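Two finger gripper or three finger for kitchen items?
Posted in Robotics and Automation by gornley_shed, 8 January 2020

I'm setting up a two-arm rig for picking up vegetables, cups and plastic bowls off a bench. The arms came with the Plallum two finger grippers. I can get a pair of Beststead three finger ones for 1,000 dollars, but they're heavier and I'd have to redo the wrist plates. Has anyone run both? My main trouble is long round things rolling when the fingers close. Also wondering if a wrist camera is worth it or if the head camera will do.

3 replies

shemweta_user
Stay with two fingers. I had the three finger Beststeads on from December and took them off again. They're good on a cup from above and not much good on anything lying flat, as the third finger hits the bench before the other two get round the item. They also close slower. Mine did 3,057 cycles before one of the finger pads tore, so I can't complain about how they're made.

For rolling, come in square to the long side and drop your closing speed to 60 per cent. Softer pads help too.

benchtop_bris
depends on your arms. what payload?

oldservo
I'd agree with the first reply on the grippers, with one thing to add. Check the angle of the wrist before you blame the fingers. A slender two finger gripper coming in on a slant pushes one side of the item first, and that's what starts it rolling. I test with carrots laid side by side because they taper, so you see straight away if the fingers are meeting evenly. Bowls I grab by the rim, one finger inside and one out.
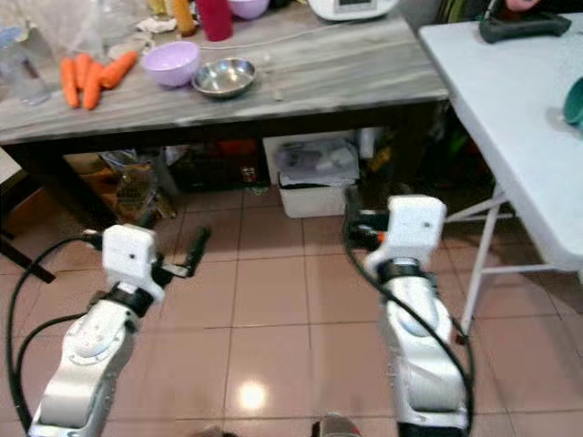 On cameras, I'd try the head camera on its own for a while. It sees both grippers and most of the bench, and you only lose the item in the last 5 cm or so when the wrist housing gets in the way. If your misses are all happening there, then buy a wrist camera. Leave plenty of slack in the cable loop at the wrist - I pulled a connector out of a Shemweta controller by running it too tight, and it took me a whole afternoon to find the fault.

Shiny metal bowls will give a depth camera grief whichever spot you mount it in. Start with plastic ones in a solid colour and leave the steel until the rest is working.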